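Progress report to the Tamihana small grants program
Project: Plisano clothing bank and mending room
Date of report: 21 April 2018

Thank you once again for your patience with us, and for the very kind letter that came with the second instalment. We read it out over morning tea and it did everyone a power of good. What follows is a plain account of where we have got to since our December report, including a couple of things that have gone more slowly than we promised.

The sorting side is in good shape. We have now put 1757 garments and accessories through the room since the grant began, and the backlog of garbage bags that used to block the hallway has gone (you may remember stepping over it when you visited!). Clothes are looked over for stains, missing buttons and tired seams, then sent on to the rack, the mending shelf or the rag bin. Cotton shirts and blouses in soft colours are easily our most asked-for item, with belts close behind. We had not expected the belts. People starting a new job will often find trousers that nearly fit, and a decent belt makes up the difference, so we have stopped bundling them into the odds-and-ends tub and now check each one on the bench along with the clothes.

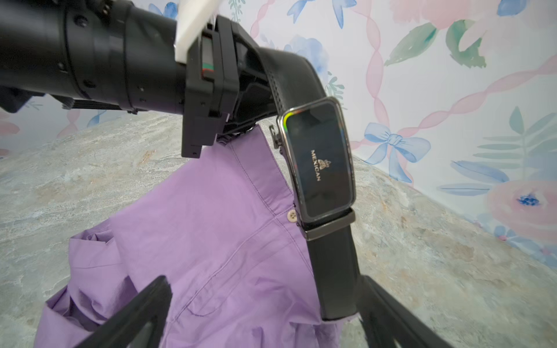 Belts get a wipe down and a look at the buckle and the holes before they are passed. Anything cracked through goes, but we are fairly forgiving about a scuff, and a fancy buckle never stays with us long. Of the 207 belts given to us so far, 16 were past saving and their buckles have been kept in a jar for the mending group. Buttons are the bigger nuisance. We had budgeted for one mixed tin and have gone through three, mostly the little beige and white ones, and we would like your blessing to move $100 from the signage line to haberdashery to see us through to the end of the grant. The hallway sign can wait until next year.

Now to the fit-out, where I owe you a longer explanation. In our December report I said the sorting corner would be finished by the end of summer. The wall covering we first chose from Fastholm was out of stock, then back in stock, then discontinued, and after a good deal of to-ing and fro-ing we let our regulars choose from a book of samples. They went straight past all the sensible plain ones and settled on the flowers and ribbons. I confess I had my doubts about so much pink in a workroom, but I have come right around to it, and more than one visitor has said it reminds them of their nan's spare room.
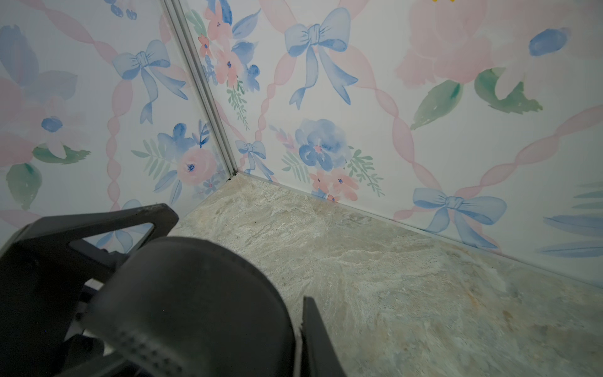
Lining up a large pattern like that takes a fair bit of paper, and we bought an extra roll to be on the safe side. The metal trim was a late addition, suggested by the fitter from Surnska, who felt that bare edges would soon start to lift in a room that gets as much use as ours. It added a little to the bill but we were able to cover it from the raffle, so there is no change to the amount claimed under your grant.

Still to come are the second clothes rack, a better lamp for the mending table and the printed care cards. The lamp is on order. The care cards have been drafted twice and are still too wordy, for which I take full responsibility – we will try to get them down to a single side before they go to the printer.

We would also like to talk with you about opening for one evening a month. Several families have told us they cannot get here during working hours, and a couple of our menders have already offered to stay back. We will send a short costing with the final report, along with the receipts.

With warm thanks from all of us at Plisano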